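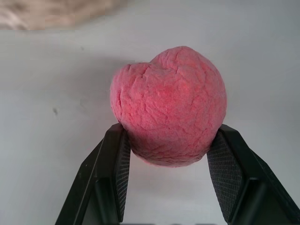
Proyecto final de robótica, grupo de tarde: ¿esto es aprendizaje o es repetir hasta que salga?
Publicado por tornillo_flojo el 9 de febrero de 2023

Llevo desde el curso pasado de profesor de apoyo en el taller y sigo sin ver claro el trabajo que han elegido los de segundo. Quieren que la pinza coja masa de modelar sin deformarla y la pase a una bandeja, con una política entrenada a base de demostraciones. Han grabado 367. La bola rosa va entre los dos dedos, apoyada casi encima de las almohadillas, y no se le ve ninguna marca clara de apretón, de acuerdo. Pero tiene toda la cara llena de grietas finas, y a mí eso me hace sospechar que están entrenando con un material que no se comporta como masa. Si la masa está dura, cualquiera la coge sin hundirla. Hema Thampi, que coordina el proyecto, dice que soy un cenizo. Puede ser. ¿Alguien ha evaluado algo parecido en un ciclo o en un club?

palomino_77
Yo tuteloricé uno con esponjas (tutoricé, perdón, el teclado). Lo de las demostraciones me parece bien, el problema viene en la evaluación. ¿Cuántas pruebas van a hacer con masa que el modelo no haya visto? Si la respuesta es «las mismas bolas en la misma mesa», no hay nada que discutir.

tornillo_flojo
Cinco bolas. Siempre las mismas y siempre sobre la misma superficie clara. Lo propuse como objeción en la primera reunión y quedó apuntado para más adelante.

Kata_Bramik
Perdonad, pero me parece injusto. Son alumnos de segundo, no un laboratorio. Que hayan montado la captura, sincronizado la cámara de muñeca con las articulaciones y entrenado algo que se mueve ya es muchísimo. En nuestro club usamos el kit Bramik y tardamos un trimestre entero en que no se nos cayera la comunicación.

tornillo_flojo
Nadie les quita eso. Lo que pongo en duda es el título de la memoria: «Manipulación de objetos deformables». Si el objeto no se deforma, que le cambien el título.

araba.l
Soy Araba Laryea, estoy en el grupo. Leo esto y me apetece contestar. Las grietas salen enseguida, en cuanto la masa pasa un rato fuera del bote y la amasas con las manos. Por fuera se pone así y por dentro sigue blanda. Lo hemos comprobado cortando una. Y en las primeras versiones la pinza sí la aplastaba, tenemos los vídeos. Bajamos la fuerza y cambiamos el punto de agarre para que los dedos entraran por abajo.

palomino_77
Gracias por entrar, Araba. Una pregunta sin mala intención: ¿la fuerza la aprende la política o la fijasteis vosotros a mano?

araba.l
A mano. La apertura la aprende, el límite de fuerza es una constante.

palomino_77
Pues ahí le doy la razón a tornillo. La parte delicada la habéis resuelto con una constante. Es una solución perfectamente válida, pero hay que escribirla en la memoria con todas las letras.

Kata_Bramik
¿Y qué? En la industria se hace todos los días.

tornillo_flojo
En la industria no te ponen nota por decir que lo ha aprendido la red.

idard_viejo
Llego desde el hilo de la competición de Idard. El año pasado un equipo presentó algo similar con plastilina Planidura y el jurado les pidió repetirlo con una bola recién sacada del paquete. Se les quedó pegada al dedo. Mirad eso antes de la defensa, porque con esas almohadillas de rejilla la masa fresca se mete en los huecos. Yo pesaría la bola antes y después de cada traslado, es barato y da un número que se puede defender.

araba.l
Lo de pesarla no se nos había ocurrido. Báscula hay. Lo de pegarse nos pasó una vez y la descartamos del conjunto de datos.

tornillo_flojo
¿Descartasteis el fallo?

araba.l
Era una demostración, no una prueba. Si la meto, aprende a pegarse.

palomino_77
En eso tiene razón ella. Ahora, anotadla como descartada y explicad el criterio. Y separad bien demostraciones y pruebas, que en las memorias de estudiantes siempre acaban en la misma tabla.

tornillo_flojo
Vale, lo de la demostración lo retiro. Lo demás lo mantengo: masa fresca, otra mesa y el límite de fuerza en la primera página. Le paso a Hema lo de la báscula. Si con eso sigue funcionando, me callo y firmo el título que quieran.

Kata_Bramik
Eso quiero verlo.

araba.l
Abrimos bote nuevo mañana. Subo los pesos a este mismo hilo, salgan como salgan.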